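# Can the machines do the chores yet?

I've been hooked on this question since April, when Princess Galang forwarded me a clip of two mechanical arms trying to put away a single spoon. I watched it four times! Since then I've been reading everything I can find on robots and ordinary work – dishes, laundry, shelves, packing – and pestering anyone who'll let me ask about it. My short answer is that they're much further along than I expected, and also that my kitchen is safe for a while.

This gallery page is where I keep my notes on the jobs. I've sorted them by what I think is easy, what's nearly there and what still makes the engineers sigh.

**Carrying things from A to B**

Flat floors and clear aisles are good news for a machine. The parts warehouse at Flolthorpe has carts that bring bins to the packing benches and go back for more, and the people there talk about them the way you'd talk about an elevator. They notice them when they stop. I love that. The chore has gone boring, and boring is what you want from a thing that moves boxes.

**Picking up one thing and putting it somewhere else**

This is where I get excited. A small item sitting on a flat surface, plus a box or a tray to move it to or from, sounds like a job for a toddler. For a robot it's a whole pile of problems at once. Where's the edge? Which way is it turned? Is it shiny, and does the shine fool the vision? Flat little objects are the worst, as anybody who's tried to get a coin off a counter with gloves on will know. 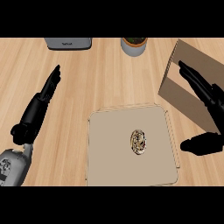

Crisanto Calimlim works on hand control at Kivex, and he was kind enough to let me ask beginner questions for most of an afternoon. His team practices in simulation first, so a hand can fumble the same pickup over and over and nothing gets chipped. He told me about one run where they gave a task 1,357 tries overnight, and he came in with his coffee to find that the hand had learned to shove the item off the side of the table. Technically the table was clear! They changed the scoring that morning.

What I took away from our talk is that two hands help more than I'd guessed. One can steady while the other grabs, or they can squeeze something from both sides that neither could lift alone. The catch is that they have to agree on timing, and they have to stay out of each other's way. Crisanto says that part still eats up most of his week.

**Clearing a kitchen counter**

Nearly there, if the counter is tidy to begin with (so, not mine). Sturdy mugs and plastic bowls are fine. Wet wine glasses, no thank you. The hard bit is deciding what belongs where. A plant stays put, a crumpled receipt goes in the trash, and a folded receipt might be the one you need for your taxes. I got this wrong myself last spring.

**Folding laundry**

Slow, but it's coming! Princess and I timed a demo at the Nguyen-Tran open house and the machine took 12 minutes to fold a small stack of towels. It got every one of them square, which is more than I can say for the towels in my closet. Shirts were another story. It picked one up by the sleeve, thought about it for a good long while, and put it down again.

**Packing orders on the shop floor**

If every item is the same shape, machines are already great at this. Mix it up and they slow right down. Rorow, a small outfit that sells craft supplies, tried a packing arm on a batch of 200 mixed orders and had people finish 35 of them by hand, mostly the ones with ribbon or loose beads. The owner was thrilled with that result, and I can see why. Those other boxes got packed while her crew worked on the fiddly ones.

**Cleaning the bathroom**

Nope. Tight corners, slick surfaces, bottles on every ledge. I asked three different people and all three laughed, then started telling me how they'd do it.

That last bit is what keeps me coming back. Everyone I talk to in this field can list what doesn't work, in detail, and then they get out a pen and start sketching on whatever's nearby. If you work somewhere that has a machine doing a real chore, even a dull one, even badly, please write to me. I'd especially love to hear about dishwashers – loading them, I mean, with the bowls facing the right way. Princess says there's a lab trying it with chipped secondhand plates, and I'm hoping to get in to see it before they run out of plates.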